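3.2 Open-day demonstration at Drurness

The third observation site was the public open day of the Drurness laboratory, held on May 11, 2026 in the Paquette building. Visitors could walk between stations in any order, and no booking was needed. Recording and consent procedures were the same as those described in Section 3.1. The station analyzed here ran a two-arm task with a plastic carrier bag and small items, with the camera streams shown on a monitor next to the cell. 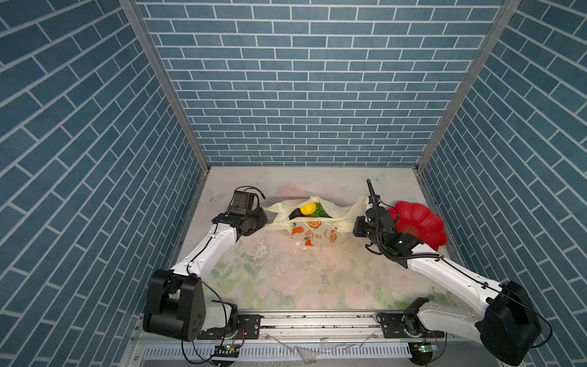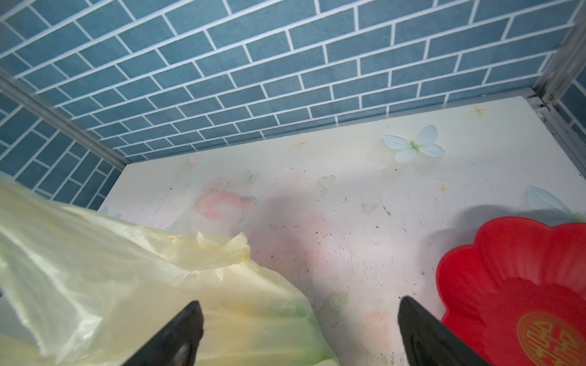
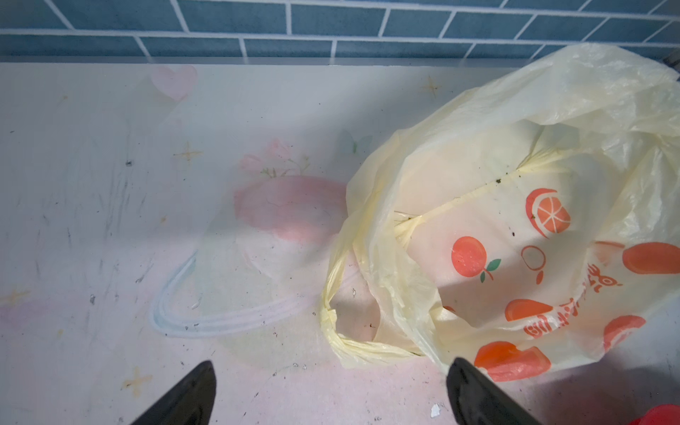

Figure 2. Two-arm cell at the Drurness open day. First image: fixed camera. Second and third images: arm-mounted cameras.

Visitor talk at a robot station depends to a large extent on what the visitor takes the current goal of the machine to be. In a pick-and-place demonstration with rigid blocks the goal is usually read from the first motion, and later motions are judged against it. Carrier bags are less constrained. With the handles spread out to the left and right and a gripper near each of them, as in the first image of Figure 2, a visitor may expect the arms to lift the bag, to hold it open, or to take something out of it. All of these readings occurred in the recordings, often within the same group. The red flower-shaped object to the right of the bag added a further reading, in which the bag was to be emptied onto it. We treat this ambiguity as a property of the station and did not ask the presenters to remove it.

Two presenters, Eilidh Swanson and Salim Mugo, took turns at the station. Both had operated the cell before and neither had seen the coding scheme. They were given a short list of facts to mention if asked (who had built the control software, how the arms were trained, what happened to the recordings) and were otherwise free to talk as they wished. Swanson tended to describe the task before the start of a run. Mugo usually let the run start and commented once a visitor had spoken. The difference was not planned. It was noticed during transcription, after which presenter was added as a factor in the analysis.

The arms ran on the Pramari controller in autonomous mode. A presenter could pause a run from the keyboard and return both arms to their start poses, and a hardware stop was mounted on the visitor side of the table within reach of the presenter. Runs that ended in a pause were kept in the data set and marked as such. Between runs a presenter reset the bag and the items by hand without following a fixed layout. The start state therefore varied, and runs are not compared with one another in terms of task success. Success rates for this controller are outside the scope of the paper.

Audio was captured with a boundary microphone on the table and a second microphone clipped to the presenter. Recording lasted for over 3 hours, with gaps when the station was closed for a change of presenter. A total of 187 visitors spoke at least once while the recording was running. Visitors who watched in silence were not logged, and we make no claim about them. Group membership was assigned from the fixed room video by Oluwatosin Babalola, using arrival and departure together as the criterion. Where this was unclear the visitor was treated as a group of one.

The transcripts contain 1329 visitor utterances. An utterance was defined as a stretch of speech by one visitor bounded by a change of speaker or by a clear pause. Greetings, and talk addressed to children about matters other than the station, were transcribed and excluded from coding. Each remaining utterance was assigned to one of the following categories.

Goal: the visitor states or asks what the arms are trying to do.
Mechanism: the visitor states or asks how a motion, grip or view is produced.
Evaluation: the visitor judges speed, care, skill or usefulness.
Transfer: the visitor relates the task to another place or purpose.
Other: none of the above.

An utterance with more than one function was coded by the function that came first. This rule is crude and favors Goal over Evaluation, because visitors often named the goal and then judged the motion in the same breath. An alternative coding with multiple labels was tried on a subset and gave lower agreement between coders, mainly at the boundary between Mechanism and Evaluation. We kept the single-label version. Ntombi Steyn and Vasanthi Poojary coded the material independently and settled disagreements by discussion. Agreement before discussion is reported by category in Table 2.

Goal utterances were the most frequent category in the opening part of a visit and became less frequent as it went on. Evaluation showed the reverse pattern. Mechanism utterances were strongly tied to the monitor. When visitors stood where they could see the camera streams, they asked which arm a view belonged to and why the same bag looked so different from one stream to the next. The views from the arms show the black gripper fingers entering from below and give little of the rest of the cell, so that the visitor has to work out the position of the camera from the walls, the printed floor and the bag. Several visitors did this aloud, pointing at the bag on the monitor and then at the bag in the cell. One adult asked whether the robot "knows it is upside down there" while looking at the lettering on the bag. The utterance was coded as Mechanism after discussion, although the coders had at first disagreed on it.

Presenter had an effect on the order of categories within a visit and little effect on their overall share. In the runs introduced by Swanson, Goal utterances mostly took the form of requests for confirmation ("so it will pick that up"). In those run by Mugo they were more often guesses, and guesses were more often followed by a second guess from another member of the group. Transfer utterances were rare for both presenters. Those that did occur named shops, kitchens and warehouses, in most cases after a pause in the motion of the arms.

A limitation specific to this site is the noise from the neighboring Tevska stand, where a compressor ran at intervals. Speech recorded during these intervals was transcribed from the presenter microphone alone, and visitors standing on the far side of the table are likely to be underrepresented. A second limitation concerns the monitor. Its position was changed once during the day to reduce glare, and the change was not timed. Mechanism utterances from before and after the move could not be separated and are pooled in all analyses below.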